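How to Descale a Kettle, a Showerhead and Pretty Much Anything Else With Citric Acid

By Rowena Tan
Jan 15, 2023

16 comments | 20 shares

I moved into a place with very hard water in September, and by the holidays my kettle looked like the inside of a cave. White flakes in my tea, white crust on the showerhead, a chalky ring around every faucet. I tried vinegar first, like everyone does, and it did help, but my kitchen smelled like a pickle jar for two days. So now I use citric acid and I'm never going back!

You can get it in the canning section of most grocery stores, or online. I buy the Bumetti one in the big bag, mostly for the zip top, but it's all the same stuff. A bag lasts me months.

What you need

Food-grade citric acid powder
Warm water
An old toothbrush
A bowl or tub you don't care about
Rubber gloves if your hands are dry or you have any little cuts (ask me how I know)
A soft cloth

The kettle

Start with this one, it's the most satisfying. Fill the kettle a bit over halfway with water and bring it to a boil. Switch it off and unplug it, let it sit for 5 minutes, and then stir in two tablespoons of citric acid. Go slowly, it can fizz up. Leave the lid open and walk away for 20 minutes.

When you come back, swish it around and pour it out. If you've still got patches on the bottom, do a second round before you start scrubbing – most of mine came off the second time with no scrubbing at all. Rinse it well, boil one full kettle of plain water, and throw that water out. Then make tea.

The showerhead and faucet parts

Anything that unscrews gets a soak. Lay a towel over the drain before you take things apart, those little rubber washers love to disappear. My cousin in Cabanatuan lost one that way and had to hunt through three hardware stores to match it.

Mix one tablespoon of citric acid into two cups of warm water and drop the parts in. Half an hour is usually plenty. Scrub the nozzles with the toothbrush, poke out stubborn ones with a toothpick, rinse, and put it all back together. If the head won't come off, pour the mix in a plastic bag, tie the bag around the head with a rubber band, and leave it hanging there.

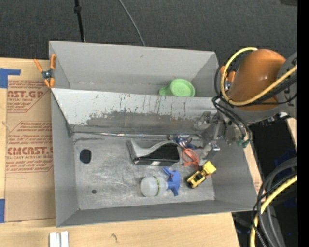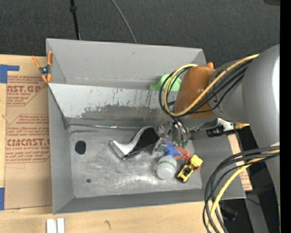
For the sink itself I use the same mix in a spray bottle. Spray it on, lay paper towels over the worst spots, spray again so they stay put, and give it 15 minutes. Wipe and rinse. Label that bottle, please, and mix only what you'll use that day. Old batches can grow weird floaty things.

Where not to use it

Keep it off marble, limestone and any other natural stone. It will etch, and you can't wipe that away. I'd also skip it on aluminum, enamel that's chipped, and anything with a colored or brass finish unless you've tested a hidden spot. And never, ever mix it with bleach or use it right after a bleach cleaner. That makes a dangerous gas. Rinse everything first and save the bleach for another day.

Coffee makers are a maybe. My Tavby drip machine came with a booklet that says citric acid is fine, but yours might want its own cleaner, so check before you pour anything in.

How often?

I do the kettle every month and the showerhead when the spray starts going sideways – so every three months or so. Drying the faucets with a cloth at night slows the crust down a lot. I forget most nights.

If you've got a trick for glass shower doors, leave it in the comments. I'm still losing that one.

Related posts

Getting Tea Stains Out of Mugs
My Skustilia Dish Rack, One Year Later
How to Clean a Washing Machine Drawer
Cheap Cleaning Supplies I Keep Buying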